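What the Robot Club Is Really Grading

I went to the May showcase at Hustden wanting to like it. The student team had 7 weeks to get an arm to pick mixed objects out of a bin, and the flyer promised 300 picks in front of parents. The Wavthorpe club has a similar project and a similar flyer.

My problem is with the score. A bottle lying on its side, an apple, a toy brick: each one counts for the same point, and a kid who spends a month on the apple gets nothing extra for it.
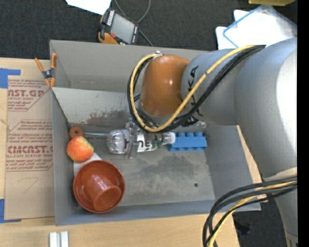 So teams chase the total. I asked one group why their grasp code failed on round things and they told me the number, 542 for the season, as if that was an answer. Maybe I'm just old. But I'd trade 100 of those picks for one page in a student's own words on why the thing drops fruit, and so far I haven't been shown that page.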